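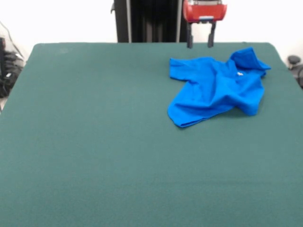

The shirt pile, sorted

Most of us fold T-shirts the way we were shown as children and never think about it again. Then a drawer won't shut, or a work shirt comes out creased on a morning when there is no time to iron it.

Short sleeves cause more trouble than long ones. They are stiff at the hem, they don't reach far enough to tuck neatly, and they spring back when you let go. A collar adds bulk at one end, so a stack of shirts starts to lean.

The Estgate laundry on Mwakyusa Road handles staff shirts for cafés and garages, and its folding bench runs to a simple set of habits. The first is to get the shirt flat before making any fold at all. Lay it face down, find the shoulders and pull them level. Smooth from the neck towards the hem with the side of your hand. Creases left in at this stage will still be there when the shirt is put on.

Surface matters too. On a polished table, cotton slides about. Felt holds the bottom layer still while you move the top one, and a blanket on a kitchen table does much the same job.

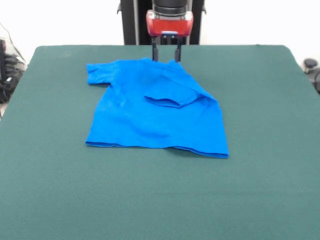
Blue on green: a short-sleeved shirt on the felt, sleeve out to the side.

Fold one side in to the middle of the back, then turn the sleeve back on itself so that it lies along the fold. Do the other side to match. Bring the hem up to just below the collar and fold once more if the drawer is shallow. Ten shirts done like this will stand in a drawer on their edges.

Folding boards can help if you want every shirt the same width. The Bumik board is light and has 2 hinged flaps. The Zostia is heavier, costs £13 and suits adult sizes better. Either one will slide down the side of a wardrobe when you have finished.

Jumpers need a looser fold, and we will come to those next month.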